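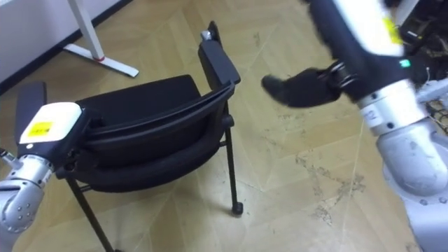 Chairs on a wood floor — quick tips

Posting this fast, I have the whole back room to put straight before lunch. We did 211 chairs at the Villa hall last August and I've been asked for my notes ever since, so.

Lift, don't drag. Always. One hand each side of the back, tip it a little toward you, then up. If you push it along by the top rail the feet catch on the parquet joints and you get those short gray scratches. They don't buff out. I've tried.

Check the feet first. Turn the chair over on an old towel and look at every foot. Grit gets pressed into the rubber and then its basically sandpaper. Pick it out with a toothpick, wipe with a damp cloth, let dry. Missing foot — don't use that chair on wood until you've got a new one. Measure the leg before you buy. Outside of the tube, not inside. I bought a bag of 500 in the wrong size once and still have most of them. Anybody want them, email.

Wheels. Different job. Hair and thread wind round the axle and the wheel stops turning and just slides. Small scissors, snip across, pull out with tweezers. Most casters pull straight off if you want to do it properly, some need a flat screwdriver under them. Go easy. Soft-tread wheels for wood, hard ones for carpet, people mix these up all the time.

Squeaks: tighten the screws under the seat before you reach for oil. Nine times out of ten thats it. Then arms, then back.

Parking a chair at a desk — turn it so the arms go under the top without touching. If they touch, drop the seat a notch. Saves the desk edge and saves the pads, which split at the front first.

Dust on black seats. Dry brush, then vacuum with the small nozzle, then a barely damp cloth. Spray polish on plastic frames leaves a film that shows every fingerprint. Skip it.

Stacking: no more than you can reach the top of without stretching. Giorgia Melis goes to eight, I stop at six. Look down the stack from the side, if it leans start again. Leave a hand's width from the wall.

Sweep before you move anything, sweep again after.
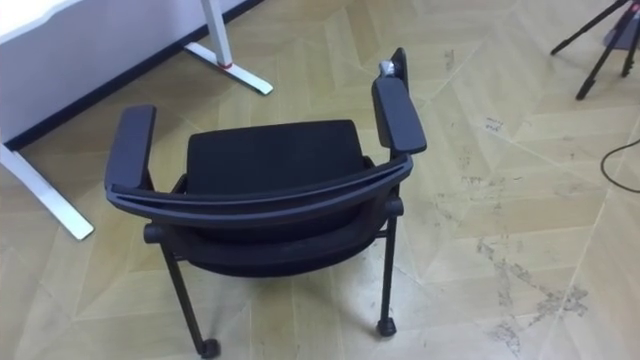 Floor under a desk chair wears in one patch, right where you roll back to stand up. A mat helps. Or shift the desk over a bit every few months, costs nothing. Lift the mat once a month too and sweep under, the grit collects there worst.

More on table legs when I get a minute.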